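Skeltell Community Help > Home & Garden > Floors

Plastic film on gray carpet, how do I keep it from sliding everywhere?

posted by mudroom_patty

Hi all! We're painting the spare room and the hallway (finally) and I bought a big roll of clear plastic film to cover the gray carpet, 200 square feet of it for $34. The trouble is it slides. I put my foot on it and the whole sheet goes with me, and the corners keep curling back up no matter how I fold them. Tape won't stick to the carpet for more than an hour or so. I also can't tell which side is supposed to go down, both look equally shiny to me.

Do I need a different product or am I laying it wrong? I'd like to start rolling the ceiling in the morning.

441 views

posted by Fosetti

just use old bedsheets, thats what my dad did. plastic is slippery

posted by prerkwood_painter

Sheets alone will let a drip soak right through, so please don't stop there! I've done a lot of rooms over carpet and I still like film, but there are two kinds. The plain stuff is meant for furniture. The carpet kind is sticky on one side and comes wound on a roll, and it stays put when you walk on it. If both sides of yours feel the same to your fingers, you've got the plain one.

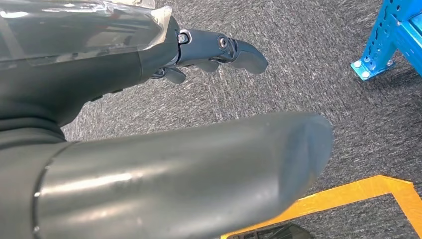

You can still use it, though. Vacuum first, then lay the film down with a good foot of extra at each wall and tape it to the baseboard instead of the carpet (painter's tape, pressed down hard with a putty knife). Put a canvas drop cloth on top wherever you'll be standing, especially under the ladder. Fold the corners under, and if one keeps popping up, park a paint can on it.

Pull it all up within a couple of days, I wouldn't leave it down longer.

posted by eberhard_st

Seconding the canvas. Also take your shoes off before you leave the room or you'll track paint into the hall, ask me how I know.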